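Estrella Schools Put Speaking Back on the Timetable

Students in the Estrella district will spend 48 minutes a week talking in class this fall, this time with permission. The school board has approved a speaking and listening program called Bandotero for all 656 of its seventh graders, after a spring pilot that teachers described in their feedback forms as "noisy" and, further down the page, "worth it."

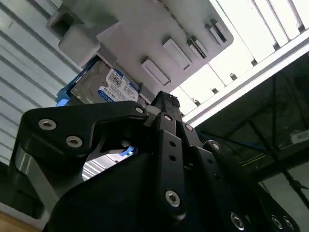
Bandotero asks each student to explain something out loud, take questions, and then explain it again in fewer words. Topics are left to the schools, which has produced a list heavy on skateboards and hamsters. Zoretti Middle School leaned toward the technical. A hard drive held up in a gray plastic fixture makes a decent subject, and a seventh grader who can say what one does without using the word "stuff" is well on the way to a passing mark.

The district is paying $4000 for teacher training and another $500 for timers, a modest sum by the standards of board meetings, where the discussion of it ran past 10 p.m. 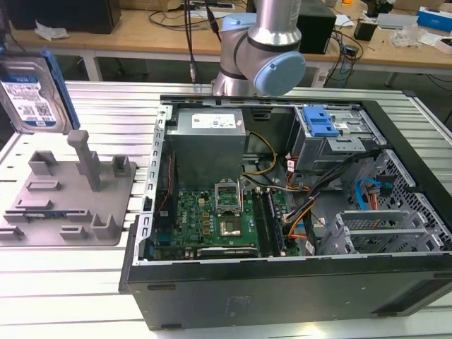 Grading has been the sore point. Parents wanted to know how anyone scores a conversation, and the district replied with a rubric that runs to several pages and is best not read aloud. Marks go to order, clarity and listening. Take a desktop tower with its side panel off: a student might start at the power supply, follow the yellow wires toward the middle of the case, and finish at the empty processor socket. Starting with "so, basically" costs a point.
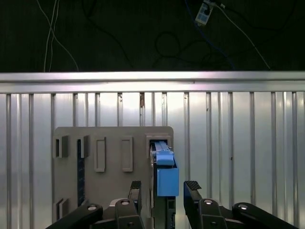

Will shy students have to speak in front of the whole class?
Students can present to a group of three until winter break, and after that to half the class.

Training for teachers begins in August at the Flella Center. It opens with a two-hour lecture on the importance of letting other people talk.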